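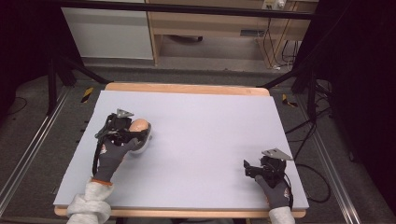 Oct 8, 2025

Spent the morning with Kirsty going over the handheld gripper rules, which have grown into a mess (my fault, mostly – I kept adding lines at the bottom). The old sheet from Montecinos had us re-zeroing after every break. Fine for them, but we take a lot of breaks! New wording: re-zero at the start of a block and any time a cable gets unplugged. Ankica wants it in bold at the top and I'm happy to let her have that one.

Fingers first, before anybody records. Open them all the way over bare board and look at the picture from the gripper's own camera. Both tips should be in view and about level. Wipe the board if there are crumbs or dust near the tips.

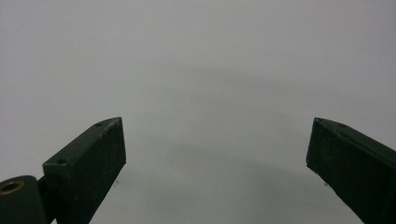

Finger check, jaws open over the board, nothing between them. Couple of tiny specks by the fingers.

Then the boring stuff that still trips me up:
Gloves on, both hands, cuffs down over the sleeves.
Cables go off to the side and never across the board.
One object out at a time. The rest stay in the bin.
Start and finish with both jaws open and clear of the object.

Kiprono asked if the empty hand has to stay over the board during a one-handed pick. I say yes, Sharon says she doesn't care as long as we all do the same thing. Writing down yes.

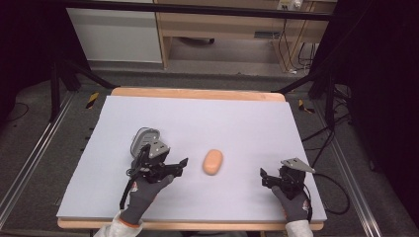
Right gripper open, object by itself near the middle of the board.

We're at 191 clips under the old rules and I really don't want to redo them. Widad thinks we can just tag them "v4" and move on. Ask her where the tag goes in Erel, I looked and couldn't find the field.

Still to do: print the new sheet, take down the old one by the door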